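Reading time: 2 minutes

Screws, Pivots and Pads: How Flat Parts Become Something That Moves

A screw is a metal rod with a ridge wound around it. The ridge is called the thread. If you could unwind it, you would have a long, gentle ramp. Turning the screw pulls it along that ramp, a small distance with each turn. A screw with 50 threads along its length takes 50 full turns to travel from one end to the other.

Screws hold two parts together so that neither can slide. One screw alone is often not enough, as the parts can still swing around it. A second screw stops the swinging.

Sometimes the top of a hole is cut wider, in the shape of a cone. This is called a countersunk hole. The head of the screw sits down inside the cone and ends up level with the surface, so it does not catch on things.

A pivot is different. It also joins two parts, but it lets one of them turn. Door hinges and scissors both have pivots. A washer, a flat ring, may be placed around a pivot bolt. It spreads the push of the bolt over a larger area.

A bar that joins moving parts is called a link, and several links working together are called a linkage. Push one end and the other end moves too.
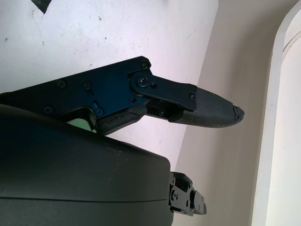
Small screws in a flat black plate, with a larger pivot bolt where the bar begins. The gray pad is at the tip.

The last part to know is the pad. Smooth metal slips easily against other smooth surfaces. A pad with fine lines or a rough texture usually grips better. The force that resists slipping is called friction.

Try it: join two strips of cardboard with one paper fastener, then add a second. Write down which one made a pivot and which one made a fixed joint.

Text by Hrefna Thorlacius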